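Appel à participants : plier du linge avec des pinces à main, chez vous, après l'incident du doigt gauche

Projet Lullerov, atelier de Zenau
Candidatures ouvertes jusqu'au 27 octobre

Nous reprenons les séances à domicile et nous cherchons des participants ! Si vous avez un lit, une pile de vêtements et de la patience pour les pantalons qui refusent de se laisser plier, lisez la suite, y compris la partie sur la panne. Elle est un peu longue, mais nous tenons à ce que chacun la connaisse avant de s'inscrire.

Le travail

Vous tenez une pince dans chaque main, chacune munie de deux doigts articulés, et vous manipulez des vêtements comme vous le feriez d'habitude : étaler, retourner, rabattre une jambe sur l'autre, poser sur la pile. Les mouvements sont enregistrés et servent ensuite à entraîner les bras de notre banc de pliage, à Zenau. Une séance dure deux heures, pauses comprises, et se fait chez vous, sur votre propre lit, avec votre propre linge. Pas besoin de ranger la chambre de fond en comble ! Les intérieurs habités nous intéressent beaucoup plus que les tables blanches de l'atelier.

La première campagne a donné 483 séquences exploitables. Les tee-shirts, on commence à savoir faire. Les serviettes aussi. Le velours côtelé, les tailles élastiquées et les doublures qui ressortent nous donnent encore du fil à retordre, et c'est là que nous avons besoin de vous.

Ce qui s'est passé

Pendant la première campagne, une pince s'est bloquée fermée sur un vêtement. La participante a relâché la gâchette, les doigts n'ont pas bougé, et en voulant dégager le tissu avec sa main libre elle s'est fait pincer l'index entre deux biellettes. Une marque rouge, pas de coupure, et une belle frayeur. Nous avons arrêté toutes les séances le soir même et rappelé les paires en circulation.

Au démontage, nous avons trouvé une vis de pivot desserrée sur le doigt gauche. Elle avait reculé juste assez pour que la biellette vienne buter contre sa voisine en fin de course. Des fibres s'étaient tassées dans le jeu ainsi ouvert, et le ressort de rappel n'avait plus la force de rouvrir l'ensemble. Nous avons ensuite contrôlé toutes les pinces : deux autres montraient un début de desserrage, sans blocage.

La vérité est que notre contrôle était mal conçu. Nous vérifiions les vis au départ de l'atelier, puis au retour, et entre les deux une paire pouvait passer par plusieurs foyers. Par ailleurs, la fiche remise aux participants expliquait comment saisir un vêtement et ne disait pas un mot de la façon de se libérer d'un blocage. Cette omission vient de nous.

Ce qui a changé

Les vis de pivot sont maintenant freinées et portent un repère de peinture. Si le trait est rompu, la pince ne sert pas.
Le ressort de rappel a été remplacé par un modèle plus ferme. La gâchette est un peu plus dure, vous le sentirez les dix premières minutes.
Un levier de déblocage, placé côté paume, écarte les doigts sans que l'autre main s'approche du mécanisme.
Les pinces sont brossées et contrôlées entre deux foyers, sans exception.
Un membre de l'équipe reste joignable par téléphone pendant toute la séance.

La version modifiée a passé 812 cycles sur banc avec du velours et du molleton, sans blocage. C'est encourageant, et c'est encore peu. Les séances à domicile restent donc limitées à deux heures pour le moment, et nous comptons sur vos remarques : une gâchette qui accroche, un bruit nouveau, un doigt qui revient lentement. Signalez tout, même si cela vous paraît minuscule !

Consignes pendant la séance

Ne mettez jamais les doigts entre les biellettes. Si le tissu reste pris, posez la pince sur le lit, actionnez le levier, puis retirez le vêtement. Si le levier ne suffit pas, laissez tout en place et appelez-nous, tant pis pour la chemise (nous la remboursons). Retirez bagues et bracelets, attachez les cheveux longs. Les enfants et les animaux restent hors de la pièce.

Qui peut participer

Toute personne majeure, droitière ou gauchère, à l'aise pour rester debout près d'un lit pendant deux heures avec des pauses. Les pinces pèsent dans les poignets : en cas de tendinite récente, mieux vaut attendre la campagne suivante. Aucune expérience en robotique n'est demandée. Les personnes qui ont participé à la première campagne peuvent revenir, et nous en serions ravis.

Il nous faut 8 foyers pour commencer, à Zenau ou sur la ligne de Pesbridge. Prévoyez une quinzaine de vêtements, dont au moins trois pantalons. Du velours, si vous en avez !

Indemnité et calendrier

Chaque foyer reçoit 300 euros pour quatre séances, versés en une fois à la fin. Si vous arrêtez en cours de route, les séances faites sont payées, et toute séance interrompue par une panne compte comme complète. Les séances se tiennent en novembre, l'après-midi ou en début de soirée. Une formation d'une heure a lieu avant, à la salle Egger, avec déblocage de pince en conditions réelles : chacun s'y exerce jusqu'à être à l'aise.

Pour vous inscrire

Écrivez-nous par le formulaire du projet en indiquant votre commune, vos disponibilités et la taille de votre lit. Précisez aussi votre main dominante. Le rapport d'incident complet est envoyé à tous les candidats avec la réponse, et vous pouvez le demander sans vous inscrire.

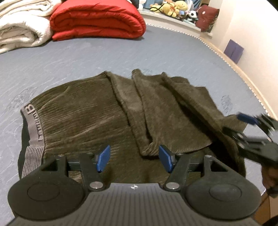
Pliage d'un pantalon en velours côtelé, à deux pinces.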